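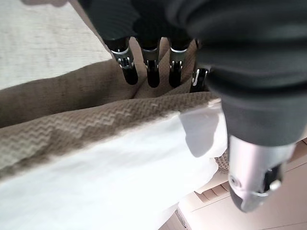

Week 4 is all about drape, my favorite part of the Bukhari evening course (I know, I say that every week). Drape is how a fabric falls when you let it hang, and you can learn a lot about it before you ever cut a thing. Grab a handful and look at the folds. The tan fabric at the top of this handout is bunched up enough to make a gathered pleat, and that's the kind of fold I want you to look for in your own swatches. Are they fat and round, or thin and sharp?

Try it with the Prenen linen first, then the Pistell crepe. Cut each one 30 by 40 cm, hold it by one corner and sketch what you see – quick sketches are fine, mine are terrible!

A few things I'll bring up in class:
Bias hangs softer than straight grain, so test both.
Washing changes everything, especially linen.
Lining can kill a lovely drape if it's too stiff.

For next time, read chapter 3 of the Stinent workbook and bring one skirt you like wearing. We'll turn it inside out and find the grain line.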